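Kitchen Bench Tips: When the Arm Drops or Drags an Egg

Posted 21/03/2023 in Daralden Workshop Notes

Breakfast plating is a common first task for a bench arm, and the usual fault is a late release. The fingers open, the egg stays on one fingertip, and the return move drags it over the plate rim. Our log for the Sustden hand shows 34 late releases in 114 cycles.

Stop the arm before touching anything on the table. Pausing the program leaves the joints powered. Use the stop button, wait for the status light, then reach in.
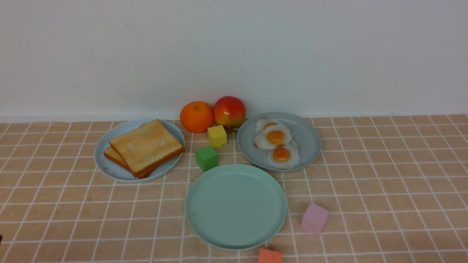

Toast, eggs and an empty plate, with foam cubes on the cloth.

Check the fingertips first. Wipe them with a damp lint-free cloth and let them dry. Do not use dish soap; the film it leaves makes the release less predictable.

Next, check the cables. A loop that is too short pulls on the wrist at full reach and shifts the release point. One that is too long can catch a plate. Move the arm by hand through its whole path with the power off.

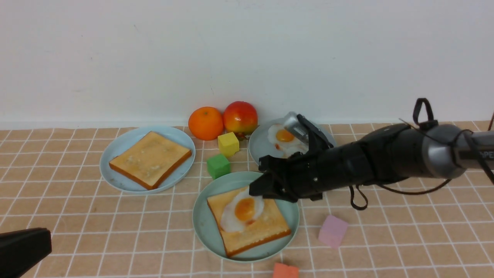
If the release is still late, lengthen the open delay in small steps. Ours went from 47 ms to 114 ms. Lower the return speed at the same time.
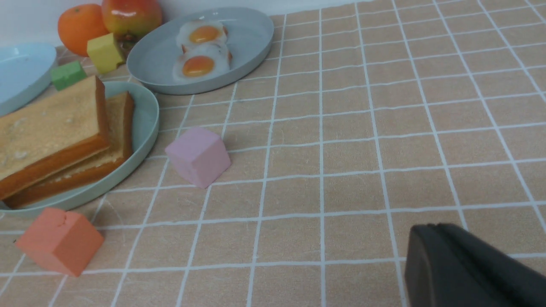 Cloth creeps under repeated contact. Tape the corners down and repeat the table calibration after any change of cloth.
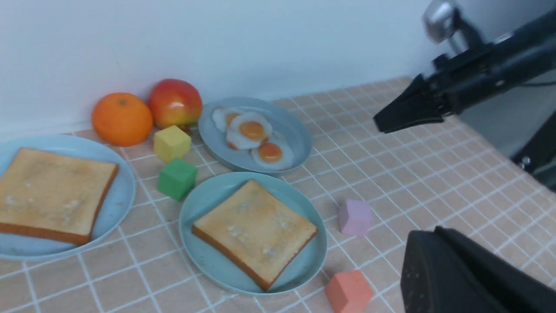 Keep hands out of the plate area while the drives are live, even at low speed. Replace the Handach fingertip pads at 2000 cycles, or sooner if the surface looks shiny.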